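Okay, a few posts on the Itavwood app and the microphone thing, as I've had the same screenshot sent to me by two different cousins now.

The claim: you have the app open, you're scrolling neighbourhood listings, and the little orange dot comes on at the top of your phone. So it's listening to you and selling what it hears. Everyone panic.

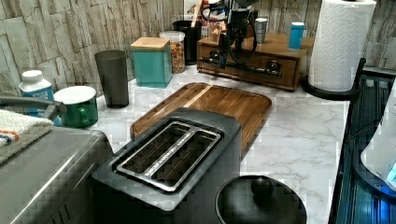

*2 min read*

The dot part is real. I got it on my own phone in August, on the listings page, twice in one evening. I wasn't recording a voice note and I wasn't on a call. The app had no business touching the mic.

What I don't buy is the jump from "the mic switched on" to "it heard me talk about tents and showed me tents". Kwesi Ankrah's post is the one doing the rounds, and he says himself, way down in the replies, that he'd been on a camping site that same morning. Well then.

Now the company's side, which I don't buy either. Itavwood says it's a "display issue" and the mic was never "meaningfully active". Meaningfully! Either it was on or it was off. I'd love to know what a microphone does when it's on in a way that has no meaning.

They also say the voice search button "warms up" when the page loads, so it's ready if you tap it. Fine, that could be true. Plenty of apps are built by people in a hurry. But that means the mic does come on, so it isn't a display issue, so which is it?

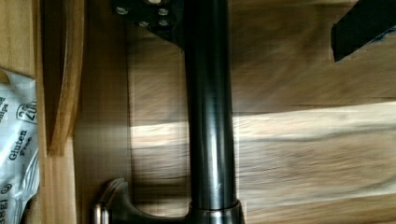

630 words in the full write-up

Nana Atinga's write-up is the best thing I've read on this and has been shared by hardly anyone. She watched what the app sent out while the dot was lit. Small bits of traffic, nothing near the size you'd expect from live audio. She's careful to say that doesn't clear them. Sound could be saved on the phone and sent later, or turned into text first.

So: no proof it records you, no proof it doesn't. I know that's a boring post. The exciting version has some 300 replies and no testing in it at all.

Skorkstead has put out a "privacy checker" that says it'll tell you if you were affected. I had a look. It wants access to your microphone, your contacts and your location. I closed it. Please don't install a thing like that on the strength of a scary headline.

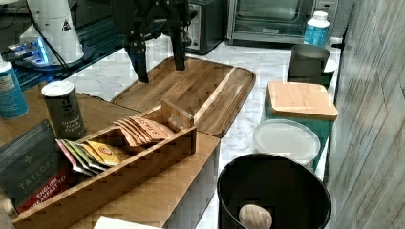

Same goes for the Schumacher blocker people keep linking me to. It might be great. The page says it "stops all listening" and doesn't say how, and the free version runs ads. Someone tell me who's behind it and I'll take another look.

What I've done, for those asking: gone into settings, found Itavwood, turned the microphone off. The app works exactly as before. Voice search asks for permission if you tap it, and I've never tapped it.

If you're on an older phone you may not get a dot at all, so not seeing one tells you nothing. Check the permission itself.

The update notes for the new version say "bug fixes and improvements". That's the whole note. If they've fixed this I'd like them to say so in a sentence with the word microphone in it.

Replies are open. If you've seen the dot since updating, tell me which page you were on and what phone you have. Screenshots welcome – theories about your toaster less so.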